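The new arms at work, and what they've done to my mornings

3 October 2018

I promised a few of you I'd write about the robots once the dust had settled, and it has settled enough now that I can find a mug in the staff kitchen again, so I suppose it's time.

For those who haven't been reading long, I work at Kárason, up at the Monutdale site, where we take in returned and mixed-up goods from shops and hotels and sort them into something somebody can use. I've been there long enough to have worked under three different roofs (two of them leaked). We put 3445 items through in our last full week before the changeover, every one picked up, looked at and put down again by a person. My wrists could tell you all about it.

The arms came from a firm called Irnik and they work in pairs, one either side of a table. Steinar Overgaard, who runs our floor, spent most of the summer going back and forth with them over what we wanted, and I do think he fought our corner. Nobody on our shift has lost their place. What has changed is the work itself, and I'm still making up my mind about that.

I used to stand at a bench and sort. Now I set out small groups of things for the arms to practise on, watch how they go about it, and write down what they make a mess of. It's a bit like having a very strong toddler to stay! You find yourself looking hard at ordinary objects. A bottle of orange liquid is a different problem from a remote control lying flat on a plate, and a little red cube is another thing again. I'd never given a thought to how I pick up a remote until I had to explain it in the training notes, and it took me most of a page.

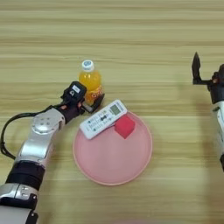 What I miss, and what I don't

I don't miss the aching, I'll say that straight away. I get home now and can still open a jar, and I've started knitting again after 2 years of leaving it in the bag.

I do miss the talking. When six of you stand at a long bench with your hands busy, you talk all day - about children, knees, the price of a new boiler, whatever comes up. With the arms we're spread out, and you need to keep your eyes on the table, so the chat has shrunk to the tea break. I mentioned this to Steinar and he's moved two of the tables closer together, which has helped more than I expected. We also have 30 minutes together before the shift starts, meant for going over the notes, and I won't pretend it's all spent on the notes.

The younger ones have taken to it quickly. I was slower and a bit cross at first, mostly with the screens, but I'm getting there. Some of us are going over to Ustmont later in October to see how their team has set things up, and I've been put down for the trip. I shall take my own sandwiches and report back.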